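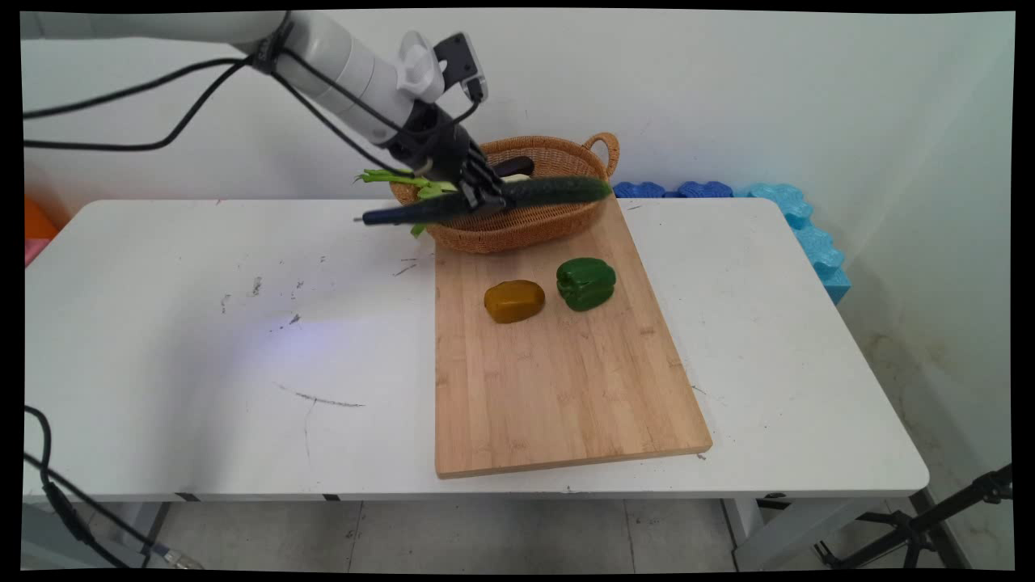
Photo: Pastcombe Community Kitchen

Pastcombe Community Kitchen
Minutes of the February meeting

Present: 15 members. Apologies were received from two.
The meeting opened at 6:30 p.m. in the dining room.

1. Minutes of the last meeting
Approved with one correction. The figure for soup lunches served should read 201, not 210.

2. Vegetable table
Members discussed how produce is set out before cooking sessions. Peppers, cucumbers and eggplants have been going into the same basket as leafy stalks, and the leaves get crushed. Agreed that the wicker basket will be kept for cucumbers, eggplants and peppers. Leafy items go in the shallow tray from Koppel.

Bamboo cutting boards are to be wiped and stood on edge after use. Two were found flat in the sink last month.

The white table is scuffed and has a long gray streak across part of the top. One member has tried baking soda on a similar mark at home with fair results and will try it here. A replacement was priced and put off until summer.

3. Deliveries
The Kikwood farm box now comes at 4 p.m. Whoever is on the early shift should check it against the slip. The last box was short on celery and the farm has credited us.

4. Money
The balance stands at about $1,000. Agreed to spend $19 on a second vegetable brush and a pack of dish towels.

5. Spring supper
Stuffed peppers were chosen as the main dish, with a cucumber salad. An eggplant dish was suggested for those who do not eat rice. Recipe to be brought to the next meeting.

6. Other business
The Usonura Street door is sticking again. Reported to the landlord.

The meeting closed at 7:40 p.m.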